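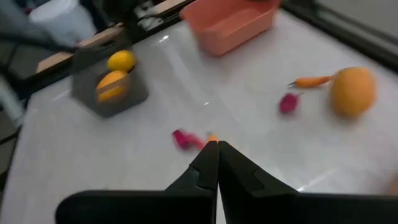
Shared Kitchen Walk-Through, with Comments
Folcombe House, ground floor
Thursday, March 18, 2021
Inspected by Oona Leinonen. Comments are mine. Complaints about the comments go to Arvo Hyvönen, who has a drawer for them.

Print this page
E-mail this page

Marks used: OK, FIX (do it this week), WATCH (fine for now, but I have my eye on it).

1. PRODUCE AND TABLETOP

1.1 Fruit and vegetables kept in a container or basket – FIX
Two lemons are in the gray container. The orange and the carrot are out on the table, along with a few small pink and orange items that I am not going to name in an official document. The salmon-pink basket has plenty of opinions written about it in the kitchen notebook, so I know people are aware of it. Please use it.

1.2 Round items can't roll off – WATCH
One lemon is leaning over the wall of its container. The walls are low and the table is glossy. Move the lemon back. The orange has only the end of the carrot against it and should be given a home too.

1.3 Small bits picked up – FIX
See the pink and orange items, above. If it is food, it goes in the compost. If it is a wrapper, it goes in the trash. If you can't tell, it goes in the trash and you wash your hands.

1.4 Tabletop surface in good condition – OK
No chips or cracks that I could find by hand. It is shiny enough that the ceiling lights bounce straight off it, so check for spills from the side and with a cloth. Hanne Laaksonen put her sleeve in something in December and still brings it up.

1.5 Table edge and rail – OK
Ran a cloth along the dark rail. No sharp spots. The cloth was a sad color afterward.

1.6 Boards stored flat or upright in the rack – FIX
There is a light wooden board lying at an angle by the far left edge of the table. The rack is under the sink. It has slots.

2. COLD STORAGE

2.1 Fridge thermometer present and readable – OK
Present, readable, and behind the mustard.

2.2 Items labeled with name and date – FIX
Boris Kelmendi's are labeled. His labels are excellent. Everyone else seems to be trusting to memory, and there is a tub on the middle shelf that no one at Monday's meeting would claim. It will be thrown out on Friday with its lid on.

2.3 Raw meat on the bottom shelf – OK

2.4 Door seal – WATCH
The lower corner has come loose again. Peltonen replaced it once and the invoice was $78, so please close the door with your hand and spare the seal your hip.

3. FIRE AND HEAT

3.1 Extinguisher in place, pin in, gauge in the green – OK
The tea towel hanging on it is not OK. I have moved the towel. Do not move it back.

3.2 Fire blanket within reach of the stove – OK

3.3 Smoke alarm tested – OK
Tested at lunch. Ognjen Ristić would like it recorded that he was on the phone.

3.4 Nothing stored on top of the oven – FIX
Baking paper. Again.

3.5 Toaster crumb tray emptied – FIX
I emptied it. I am marking it FIX anyway, on principle.

4. WATER, FLOOR AND WAY OUT

4.1 Hot tap labeled – OK

4.2 No leaks under the sink – WATCH
One damp ring around the trap. Civeck have been called and have promised a morning visit, without saying which morning. I put a bowl under it. The bowl is not available for soup.

4.3 Floor clear of trip hazards – FIX
The mat by the back door curls up at one corner. It needs either tape or retirement.

4.4 Exit door opens fully – OK
It does now that the recycling is outside.

5. FIRST AID

5.1 Kit stocked – FIX
Five bandages left, all of the size meant for a child's knee. Burn gel is in date. The scissors are gone and I expect they are opening somebody's coffee.

5.2 Accident book – OK
One entry since the last walk-through: "Grater. Own fault. H.L."

SCORE
The form wants a percentage, so I have given the kitchen 78. Arvo asked what it would take to reach 97, which is what the Mumon building got last time. I would start with the carrot.

FOLLOW-UP
Oona: tape for the mat, larger bandages, new scissors on a string.
Boris: teach the rest of us about labels.
Ognjen: baking paper to the cupboard over the fridge.
Hanne: table cleared and wiped at the end of each day, fruit in the basket, board in the rack.
Arvo: chase Civeck.

I will come back for the FIX items next week and won't say which day.

Recent items
Whose Mug Is It: A Revised Policy
Stairwell Lighting Check, Folcombe House
Dishwasher Rota and Known Offenders
Mumon Building Walk-Through (Score: 97, As They Keep Telling Us)
Bike Shed Lock: New Code at Reception

Contact the house office | © 2021 Folcombe House | Back to top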